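# When a Robot Learns to Put Things Away

Have you ever been asked to tidy your room, and then wondered where in the world everything goes? Grown-ups at work have that very same problem! At the Fomalow workshop in Andport, people fix and lend out tools, and every one of those tools has to go back where it came from. There are 1,461 of them, so you can imagine how many drawers get opened and closed before supper.

Now the workshop is getting a robot helper, and before it touches a real drawer it practices inside a computer. It's a bit like a video game, with pretend furniture and a pretend floor, and the robot can try the same job over and over.
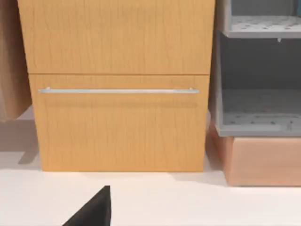

Opening a drawer feels easy to you, because your hand has been doing it for years. A robot has to work out each little piece of the job. Where is the handle? How far away is it? How hard should I pull? If it pulls too softly, the drawer stays shut, and if it pulls too hard (oh dear), everything inside goes sliding to the back with a crash.

Jytte Nørgaard has worked at Fomalow for 40 years, and she knows those drawers better than anyone. She used to spend most of her morning bending down and standing up again, and her knees did not like it one bit. These days she sits with the people who teach the robot, and she tells them things a computer wouldn't guess, like which drawers stick in damp weather.

Shelves are another lesson altogether.
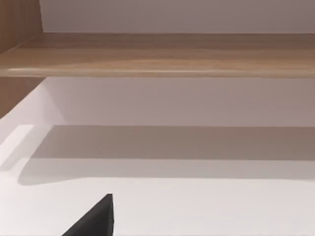

A robot needs to know where a shelf begins and how high it is, so that it can set something down gently without bumping the edge. Shadows can be tricky too, and it takes plenty of practice to tell a dark patch from a real thing!

Will the robot take everybody's job? That's a fair question, and the people at Fomalow asked it too. Some jobs there really are changing. Two workers who used to put tools away all day are learning to repair them, and one of them still misses the old routine, especially the chatting. Jytte says she'd like the robot to do the low drawers and leave the top ones to her.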